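## 3. First grip

Before you start, fit both finger pads and charge the Drinix handle until the light stops blinking. It blinks for longer than you'd like.

1. Stand a full, capped bottle upright on a table. A mug will do later, when you trust yourself.
2. Bring the fingers in level, one either side of the bottle.

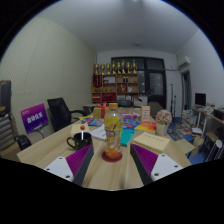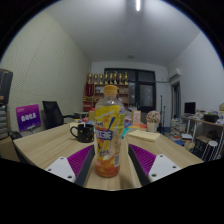 3. Squeeze the trigger slowly until both pads touch the label, then count to two.
4. Lift the bottle 10 cm. Put it back where you found it.
5. Repeat 33 times. Nadja Camenzind wrote this step and will not be argued out of it.

**Note:** If the grip slips, wipe the ribs with a damp cloth before you blame the software. Radek Bartoš blamed the software for over 3 hours.

**Caution:** Don't use open cups until section 5. Drinix handles are splash-resistant – your keyboard has made no such promise.

When the light stays green, save the session under a name you'll recognise in October. "Test" is taken, and so is "test2".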